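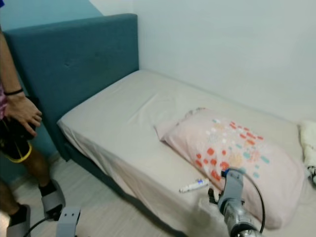 [Allbridge Eats] Summer food events

Hi all,

Dela, thanks for typing up the July list, I've printed it and stuck it on the fridge already! A couple of things to add before everybody makes plans.

The grilled fish night at Kwofie has moved to Sunday. Same menu as far as I know (whole tilapia, pepper sauce, that gingery slaw), but they're only taking 100 people and the first seating is at 6, so call them soon if you want in. I went last summer and ended up sharing a table with a family who'd driven two hours for the plantains, and I can't say I blame them.

Dela Sulemana wrote:
> The Plunness night market starts at 8 and most stalls
> pack up by 11. Does anyone know if Gemau is doing the
> peach ice cream again? Also, is the dumpling class
> still nine dollars? The flyer I have is old.

Yes to the peach ice cream! I asked at the counter and they'll have it at the market plus a sweet corn one, which I'm a little unsure about but will obviously be eating. The dumpling class is still $9 and you take home whatever you fold. Bring a container with a lid, mine leaked all over the bus.
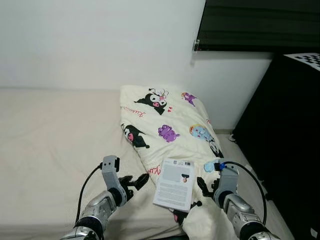 Cartoon pillowcase, cream with pink lettering

Parking behind the market fills up fast, so I'm walking over from the library at 7:30 if anyone wants company. I'll have the big cooler with me and there's room in it for other people's leftovers.

Can somebody forward this to the folks who only get the digest?

Adjoa Abubakari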